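Home | Notebook | Bench pages | Supplies | Log in
Search this notebook Go

29 August 2024 - Valthorpe workshop, snack shelf re-sort

Finally got to the snack shelf, which I've been promising since May! It had turned into a heap of half-remembered things behind the Nenonari tape boxes, and you couldn't get at the crackers without an avalanche. So everything came out onto the bench in room 203, crumbs and all (there were a lot of crumbs).

New system: bags in the clear bins, boxes standing up behind them, anything open gets a clip and goes in front. I tried the deep Cestier bins first and they just swallow the bags - you end up fishing around at the bottom. The shallower ones are much nicer, and each takes up to 10 small bags if you don't cram them.

Still to do: labels. I'd like them on the rim, but the Lappalainen stickers curl on anything round, so maybe tie-on tags? If anyone has a roll of the cloth kind, leave it on my stool please. Also we are completely out of clips, and the salted nuts need a home that isn't next to the solder.

2,446 views | 18 comments | Share
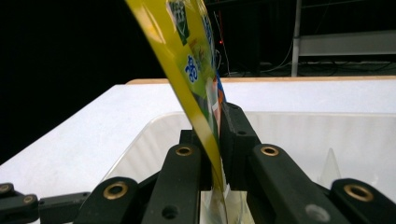

Yellow snack bag and one of the clear bins.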